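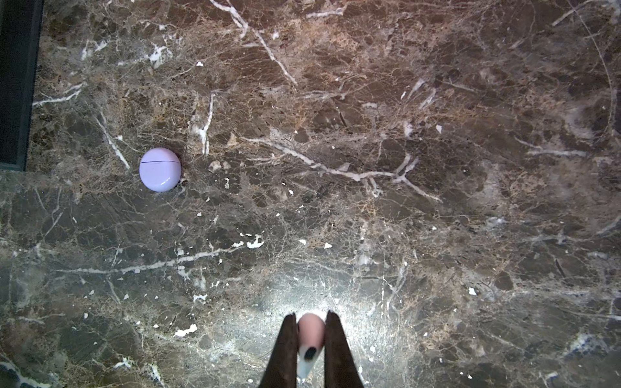
Trarnetti dark brown marble, polished finish, with a lavender earbud case.

Trarnetti Marble Top, Dark Brown, Polished

Ridaso
£481 per square metre, including VAT
Cut to order. Delivery is charged separately.

Trarnetti is a dark brown marble with white and tan veining. We supply it as a cut top for desks, side tables, hobby benches and console tables. The base colour runs from mid brown to charcoal, and there is a close network of tan and amber lines across it. Stronger white veins cross the stone in places and often fork towards their ends. You will also find small white flecks over the whole surface. These are part of the stone and are not treated as faults.

Every slab differs. If the position of a white vein matters to you, ask for a photograph of the slab before we cut it. Once a slab has been approved and cut it cannot be returned for colour or pattern.

Where it can be used

The top is meant for indoor use. It suits a study, a sitting room, a games table or a bench where small things are handled. The dark ground shows up pale objects well, so items such as earbuds and keys are easy to find when you put them down. Dark items are harder to spot, and customers who work with black screws or small dark fittings usually put a light mat down first.

We do not recommend marble for the main preparation area of a kitchen. Lemon juice, vinegar, wine and many bathroom cleaners will mark a polished surface, even when it has been sealed.

The top can be set against a wall, placed in an alcove or left free-standing. Tell us which edges will be seen when you order. Visible edges are polished to match the face and hidden edges are left sawn. Polishing the back edge later means taking the top back to the workshop, so it is worth deciding early. 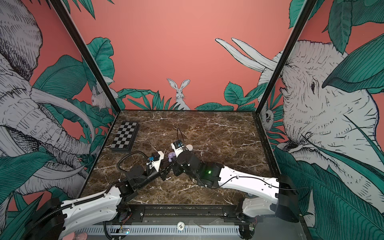
Brown stone is often put with cream or plain white walls, but it will take a good deal more colour than that. Coral pink and teal green both sit well beside it, and a wallpaper with large line drawings does not fight with the veining, because the veins are thin and fairly even in tone. If your walls already have a small, busy pattern, order a sample piece before you decide. Samples are polished on the face and one edge, and the charge comes off your invoice if you go ahead.

Lighting makes a difference. Under a single bright lamp the polish gives clear reflections. Under softer, wider light the amber and tan show more strongly and the brown looks warmer. Look at your sample in the room itself, in the evening as well as by day.

Surface and sealing

The face is polished at our works and then treated with Zindura stone sealer. The sealer soaks in and leaves no film, so the stone keeps its smooth feel. It slows down staining and gives you time to wipe up a spill. It does not stop scratches and it does not protect against acids.

Leave the top clear for 7 days after fitting. After that it can be used as normal. Reseal it when drops of water no longer bead on the surface. On a desk this may be a matter of years, and on a table used for drinks it will be sooner. A tin of Zindura is included with each order.

Small plastic and metal items can be left on the stone. Lift them when you move them, and check underneath for grit. Grit does more damage to a polish than weight does.
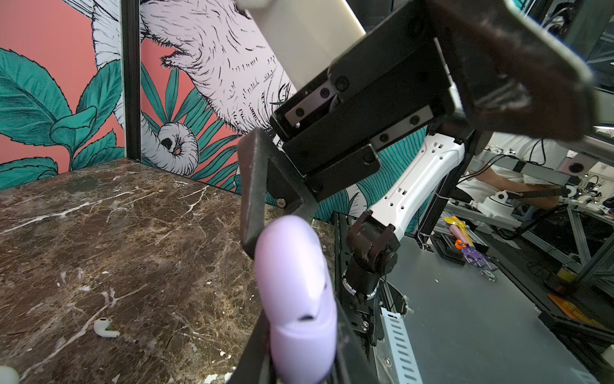 Weight and support

A square metre of Trarnetti at our standard thickness weighs 41 kg. The table or frame beneath must be level and must support the top along its full length. Flat-pack desks are not suitable unless the maker states that they will carry the load.

We can supply the MacDonald steel frame, made to the same measurements as your top. It has adjustable feet and is finished in black. Fix the frame to the wall if the top is narrow and the frame is tall. If you are using your own base, please note:

Screws must not be driven into the stone.
Use clear silicone pads between the stone and the frame.
Clamps need a rubber or felt facing on both jaws.
Carry the top on its edge and never flat.
Cut-outs for cables have to be made by us before polishing.

Games and hobby use

Many of our smaller tops go to people who want a games table. A folding board can be laid straight on the marble. Boxed sets with a raised case should have felt or rubber feet, and if yours has none a set of self-adhesive pads will do. A board with a dark border blends in quite well with the brown, and light squares stand out clearly.

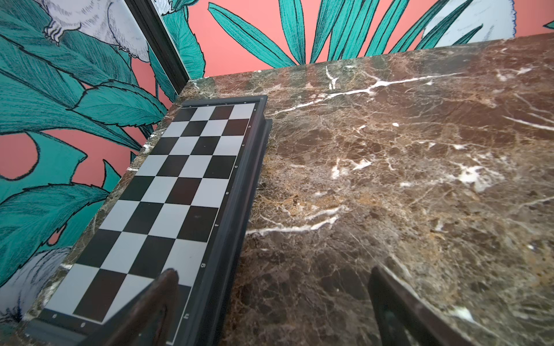 Folding chessboard with a charcoal-grey border, set at an angle on the marble.

Cleaning

Dust with a dry cloth. For marks, use warm water with a little mild washing-up liquid, wipe again with clean water and dry the surface straight away. Do not use cream cleaners, scouring pads, limescale remover or furniture polish. Candle wax should be left to harden and lifted off with a plastic card.

Ordering

Send us a sketch with the length, the depth and the visible edges marked. Mark any cable holes, measuring to the centre of the hole. We reply with a drawing and a total price, and cutting begins when you have signed the drawing.

Tops are delivered to a ground-floor room by two people. Stairs can be arranged if you tell us beforehand. Check the stone while the driver is with you and write any damage on the delivery note.

The top is guaranteed for five years against cracks caused by a fault in the stone. Stains, etching and chipped corners are not covered.

Price correct at March 31, 2018.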